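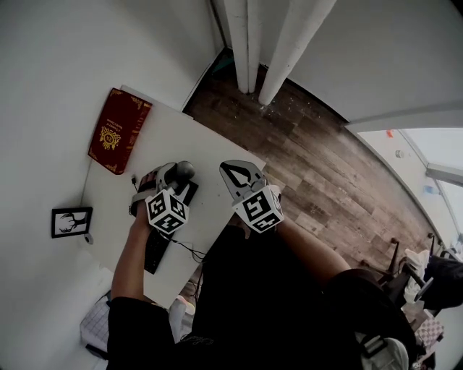
Perron hand-held grippers, sold as a pair. Marker cubes fitted.

Perron Paired Hand Grippers
For teaching a robot a job by doing the job yourself

Perron is a pair of grippers you hold, one in each hand, and use to do your ordinary work in front of a camera. The recording goes to the robot. You go to lunch.

We build them at Stostum for workplaces that have bought a robot arm, or are about to, and have found that the people who know the work aren't the people who know the programming. Your best packer has never wanted to learn code. She can learn Perron before morning tea.

What it changes on the floor

The usual way to bring in automation is to have a stranger with a laptop stand behind your staff for a fortnight and ask them why they do things. Staff say "you just sort of turn it" and the stranger writes down "rotate 90 degrees", and the first week of production is spent picking parts up off the floor.

With Perron the person who does the job does the recording, seated or standing, at their own bench. The sort-of-turn gets captured as a sort-of-turn. Bad habits are captured too, so pick your demonstrator with some care. One customer's arm has a lovely action and puts every carton down slightly crooked, exactly like the bloke who taught it.

It also makes a new job, and we would rather you planned for that than discovered it. Somebody has to record, somebody has to watch the recordings back and throw out the duds, and both take real hours. If you expect it done between other tasks for the same pay, your staff will notice the arithmetic well before the robot does.

Kátia Queiroz runs the returns bench at Nusteo, where two pairs have been in use since last winter. "They told me I'd be training my replacement," she says. "So far I've trained something that can fold a flat box. I still get all the ones with gum in them." Her roster now has recording shifts on it, paid at the trainer's rate. She negotiated that herself and we recommend her approach.

How it works

Each gripper carries a cube with a different black-and-white pattern on every face. The camera reads the patterns and works out where each hand is and which way it's pointing. Keep a cube in view and you're recording. Hide both behind your elbow and you're just a person holding some plastic.

The jaws are a wide V and close when you squeeze the handle. They'll feel clumsy for the first hour. They're meant to. The robot has no fingertips either, and if you can't manage a task with Perron there's a fair chance the arm can't manage it, which is a cheap thing to find out at a desk.

Any clear table will do for a first session. You don't need a studio, a cage or a hi-vis vest, though some sites will make you wear the vest regardless.

In the box

Left and right grippers, marker cubes fitted
Spare set of cube faces (coffee gets on them)
Ekine recording software, one site licence
Printed guide, written by someone who has used the thing

Camera and robot not included. Ekine will tell you on start-up if it doesn't like your camera, at some length.

Specifications

Part number: 3921
Recordings stored per project before archiving: 144
Longest single recording: 70 minutes (your wrists will give out first)
Warranty: 2 years, parts and labour
Colour: grey, and also grey

Care

Wipe the cubes with a dry cloth. No solvents, as the black comes off and the software gets confused about which way is up. Don't leave the grippers on a dashboard in February. Don't let them be used to fetch things off high shelves. We know they're good at it.

Before you order

We ask every buyer two questions. Have you told the staff what the recordings are for, and who gets to see them? If the answer to either is "we were going to", ring us anyway and we'll send the one-page notice that Nusteo put up in their lunchroom. Recordings stay on your own machine unless you choose to share them, and Ekine can blur faces on export.

Hire is available by the month, with the fee credited if you go on to buy. Orders placed by 10th February ship with a second set of spare cube faces at no charge. Gloves, wrist supports and replacement handle grips are listed under Accessories.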